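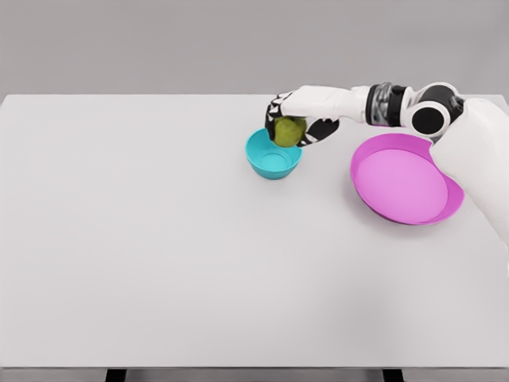

Gemeinderat Irnby: Umgehungsstraße wieder vertagt

feldweg_108
02.09.2019
War gestern jemand in der Sitzung? Ich musste um acht weg. Da hatte Laitinen gerade den Antrag gestellt, die Abstimmung über die Trasse Richtung Pasdale auf Dezember zu schieben.

Marktfrau
Ja, ist durchgegangen, mit drei Stimmen Mehrheit. Vorher gab es noch sechs Wortmeldungen aus dem Publikum, fast alle gegen die Nordvariante. Frau De Smet wollte wissen, warum das Lärmgutachten vom Büro Lazaridis nicht im Netz steht. Antwort: wird nachgereicht.

Kieswerk
Das hieß es im Frühjahr auch schon. Durch die Hauptstraße fahren laut Zählung 3070 Fahrzeuge am Tag, und wir vertagen. Wer an der Ortsdurchfahrt wohnt, hat davon nichts.

feldweg_108
Die Zahl stammt aus der Woche, in der die Brücke in Gorkdale gesperrt war. Der ganze Verkehr lief über uns.

Kieswerk
Nur zum Teil. Die Sperrung galt ab Mittwoch, gezählt wurde ab Montag. Steht in der Anlage zur Vorlage, Seite 3.

Marktfrau
Stimmt beides ein bisschen. Laitinen hat selbst gesagt, dass er eine zweite Zählung will. Finde ich vernünftig — aber dann bitte außerhalb der Ferien.

hangseite
Ich bin für die Umgehung, nur nicht so, wie sie jetzt eingezeichnet ist. Die Südvariante wurde nie richtig gerechnet. Jouko Laitinen hat recht, wenn er das vor der Abstimmung auf dem Tisch haben will.

Kieswerk
Die Südvariante geht durchs Wasserschutzgebiet. Die kannst du vergessen.

hangseite
Am Rand entlang, nicht durch. Schau dir den Plan noch mal an, der hängt im Rathaus im ersten Stock.

feldweg_108
Weiß jemand, ob das Protokoll schon online ist?

Marktfrau
Noch nicht. Ich frage morgen im Rathaus nach und schreibe es hier rein.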